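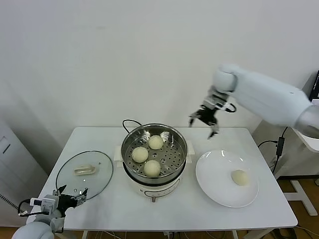
Steamed Buns at Your Table: Frequently Asked Questions

Which steamer is required?
Any electric steamer pot with a perforated steel insert is suitable. Guests of Ellemura residences may request one from the front desk.

How many buns may be steamed at one time?
Four buns of standard size are recommended. They expand during steaming and should not touch one another or the wall of the insert.

Where should the lid be placed?
Set it flat on the table beside the pot, with the handle facing upward. Lift it away from the face — steam escapes quickly.

How long do frozen buns take?
Allow 20 minutes from the time the water boils. Do not thaw them first.

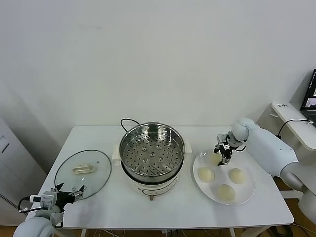 Four steamed buns on a round white plate, beside the steamer.

May the buns be stacked on the plate?
No. Arrange them in a single layer so that the skins remain intact.

How is the insert cleaned?
Unplug the unit and let it cool. Wash the insert in warm water with a soft brush, including the holes. The base must not be immersed.

Whom should I contact with further questions?
Please write to Bianca Preda, Guest Kitchens, Ellemura.

Last updated December 9, 2019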